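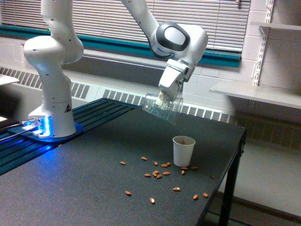

Almonds into little paper cups for my niece's shower, and I'm already fretting over portions! I tried a handful per cup and half of them escaped, same as the brown ones strewn over that black table beside the white cup. Does anyone weigh theirs?
Aurelia Brunner

Gristis wrote:
Oh, I never weigh, life's too short. Tip slowly from something clear so you can watch them slide, and stop when it looks friendly.
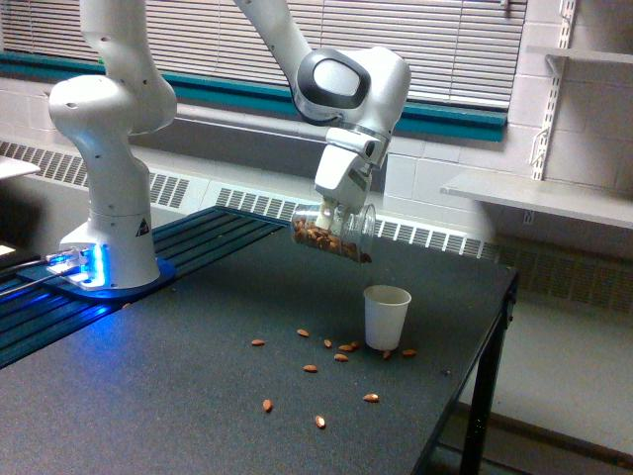

And put a tray underneath, dear, because they do roll.

Imhof wrote:
Sorry, Gristis, I can't agree. For a shower I'd weigh every one, 20 grams each, or the last guests get 2 nuts and a smile.
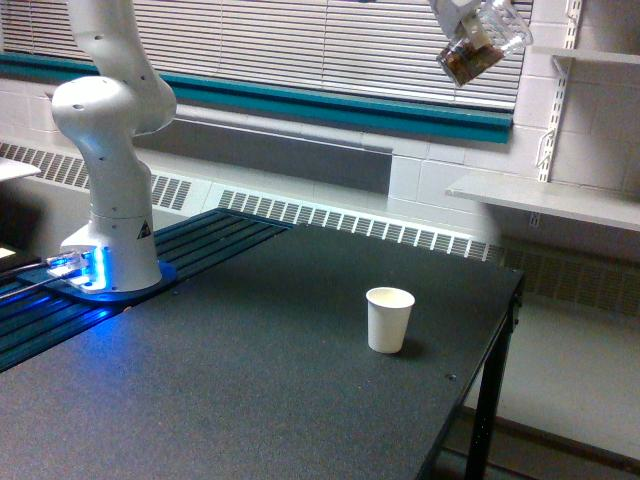

I did it by eye last August and ran out with seven cups to go.

Gristis wrote:
Then buy more almonds!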